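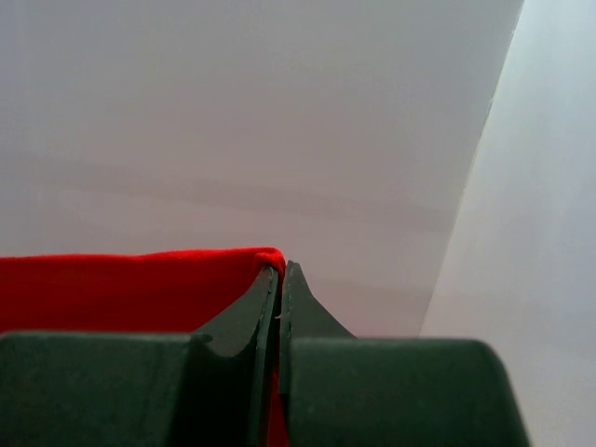

Section 4: Setting up the scissor lift on site

Right, so you've read the bit about deliveries, the lift is off the lorry and the driver has gone. I'm going to take you through what I do next, in the order I do it. I've been looking after the Tikkanen electric scissors at our Hondstead depot for 13 years and most of the phone calls I get are about things on this page, so please have it with you when you go out to the machine (a printed copy in a plastic sleeve is fine, mine has lived in the van door for ages).

You'll need the key, the green handover card and a harness if your site rules ask for one. If the card is missing, ring the depot before you touch anything. We can read it out to you.

Before you switch on

1. Walk all the way round the machine. Look at the tyres, the hoses you can see, the guard rails and the gate. Give the gate a push and let it go - it should swing shut and latch without any help.

2. Look underneath for oil. A drip or two on the chassis is usually rain or washing water, but wipe it with a rag and check. If it's oil, stop there and ring us.

3. Find the battery isolator. It's on the left-hand side behind the small hinged cover, and it's red. Turn it clockwise until you feel it click. We send every machine out with it off, so if yours is already on, somebody has been in there before you.

4. Check the charge lights on the lower panel. I like to see 85 per cent or more before a full day's work. Less than that and I'd put it on charge over lunch.

5. Read the plate on the platform for the safe load. That figure covers people, tools and materials all together, and yes, the box of fixings counts!

Note: The machines we had from Judton have the isolator on the right and a key switch with three positions. Everything else in this section is the same for them.

Checking the ground

I'd love to say you can skip this one indoors, but you can't. Warehouse floors have drain covers, patched trenches and old pits with a bit of board over them, and a scissor lift puts a lot of weight through four small wheels.

6. Walk the route from where the lift is standing to where you want to work. Go the whole way and look at the floor, then come back and look up. Pipes, door tracks, cable trays, sprinkler heads. I mark mine with a strip of tape on the floor underneath so I can see them coming.

7. If you're outside, check the slope. The tilt alarm will sound if the machine is leaning too far and it won't let you go up, but don't use the alarm as your spirit level. Pick a flat bit to start with.

8. Put your barriers out. Leave enough room for the platform extension as well as the chassis, because people always forget the extension and then have to move the lot.

CAUTION: Never put planks, blocks or packing under the wheels to level the machine. If the ground isn't level enough, you need a different spot or a different machine.

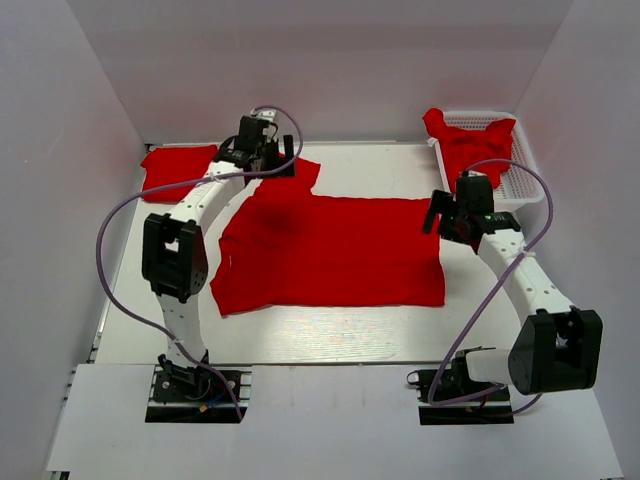
9. Have one person on the ground who knows how to use the lowering valve, and show them where it is. On our lifts it's a pull handle at the back, low down, with a yellow ring on it. Get them to pull it once for real with the platform up a metre or so and nobody in it. It takes a minute and they'll remember it far better than if you just point.

Function test from the ground

10. Turn the lower key switch to GROUND and pull out both emergency stop buttons (the lower one and the one in the platform). The display runs through its lights and then shows the hours. If it shows 1371 with a small spanner next to it, that's the service reminder, and you can carry on working, but tell us the same day so we can book someone in.

11. Hold the enable button and raise the platform fully, then bring it down again. You should hear the pump, a steady hum, and a beep on the way down. It pauses part way for a few seconds and then carries on. People ring me about that pause a lot! It's meant to do it, it gives anyone standing close time to move away.

12. Press the lower emergency stop while the platform is coming down. Everything should stop dead. Pull it out again to reset.

13. Turn the key to PLATFORM, climb in facing the machine and let the gate close behind you. Clip on if your site asks for it. Repeat the lift, lower and stop tests from up there, then try drive and steering at low speed.

Note: If the drive is sluggish first thing on a cold morning, run the platform up and down a couple of times and try again. In July I'd be more suspicious of the batteries.

CAUTION: If any of these tests fails, press the stop, take the key out and hang the DO NOT USE tag from the gate. Please don't have a go at fixing it yourself, however handy you are.

Fill in the green card, sign it and put it back in its holder. Our workshop is at the Omwood end of the yard, and Niilo Lehtinen is the one to ask for if it's anything electrical. Charging overnight is covered in the next section.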